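Automation | Standards & Practice

Tabletop Arms Need Written Rules Too

Small robotic arms now work on ordinary tables, in ordinary rooms, with household objects in reach. The rules that govern them were mostly written for the factory floor, where the machine is bolted to concrete and the objects arrive in a fixed order. A light arm on a domestic table has neither condition. The risk to people is lower. The risk of a bad record, a damaged tool or a result that cannot be repeated is higher.

Wellov, which runs manipulation trials for makers of household arms, spent the past year reducing its internal guidance to 29 numbered rules. Costero, a smaller lab that shares some of its customers, adopted the document in January with few changes. The rules are plain, and most can be checked without instruments.

The first group covers the work surface. The table must stand level and must not shift when the arm stops at full speed. Panel seams are permitted, but no object may start a trial straddling one, as a small ridge is enough to catch a thin package during a push. Surface finish is recorded by type. Grain and gloss both affect how a vision system separates an object from its shadow, and a policy tuned on one tabletop can fail on another.

The second group covers objects. Wellov requires a mix of shapes in each layout: something cylindrical or tubular, something flat, something open at the top. At least one pair must touch or overlap. Early layouts kept every item well apart, and the success figures they produced did not survive contact with a real kitchen counter.

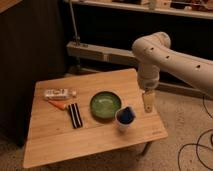

Open containers get a rule of their own. Any cup or bowl must be logged with its contents, and the contents must stay the same for the full set of trials. A filled cup has a different center of mass from an empty one, and a soft filling that rises above the rim changes where a finger can safely land. Operators who swapped fillings between runs were the largest single source of rejected data in the first months.

The third group concerns clearance. The fingertip may hover near the surface between moves, but the programmed floor must sit 5 millimeters above the highest measured point of the tabletop. Contact with the table is allowed only as part of a named action, such as a slide or a scoop. Kaczorowski, a supplier of replacement fingers, asked for a larger margin. Wellov declined on the grounds that it would rule out flat objects altogether.

Cables are handled under housekeeping, and this is the section inspectors cite most. Slack is necessary for the arm to reach its full range. Slack lying on a carpet where a person walks is a trip hazard, and a snagged cable can move the base by enough to void a calibration. The rule calls for 2 fixed anchor points and a marked walking line outside the reach envelope. Compliance is uneven – rooms get rearranged, and the markings do not follow.

The final group deals with people. One operator holds the stop control and does nothing else while the arm is powered. Resetting the layout by hand requires the arm to be in a held state, confirmed on the controller. Both labs found this rule unpopular, as it adds 3 seconds to every reset. Both kept it.

Kesevau, a buyer of trial data, now asks for the signed checklist with each delivery. Other buyers have yet to follow. A revised draft, with a longer section on lighting, is in review at Wellov.

Comments

benchside: The seam rule is overdue. We lost a week to a table joint before anyone ran a fingernail across it.

t_hollow: Is the 5 mm floor measured cold or after warm-up? Our arm sags a little once the joints heat.

gridnorth: One person on the stop control doing nothing else is fine on paper. Small labs don't have the staff.

Contact the editors | Copyright, all rights reserved | Back to top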